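A **desktop computer tower** is the upright (and, on the workbench, very often sideways) box that holds the working parts of a personal computer. Most open along one side, and once the panel is off, nearly everything a curious owner might want to reach lies spread out on a single large board, the motherboard.
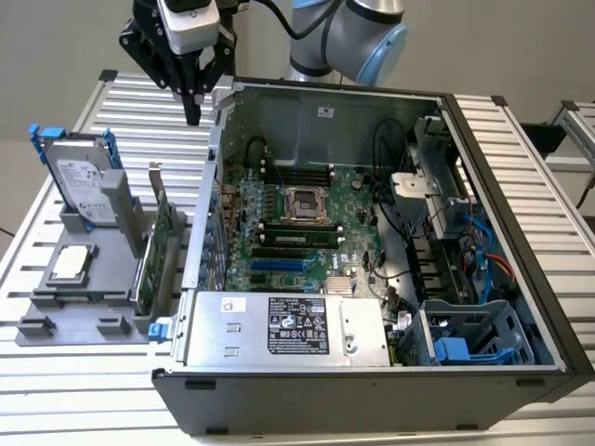
*A Dell tower on its side with the panel removed; the CPU socket is empty.*

The processor sits in a square socket, held down by a metal frame and a small lever, and memory modules stand in long, narrow slots close by. Expansion slots, sometimes brightly colored, take extra cards.

Older towers are much loved by repair clubs. The Cillik workshop in Stesesine, which opened with 3 benches, had taken apart 300 of them by July 2020, and its members still like to begin newcomers on the memory, a friendly part to handle.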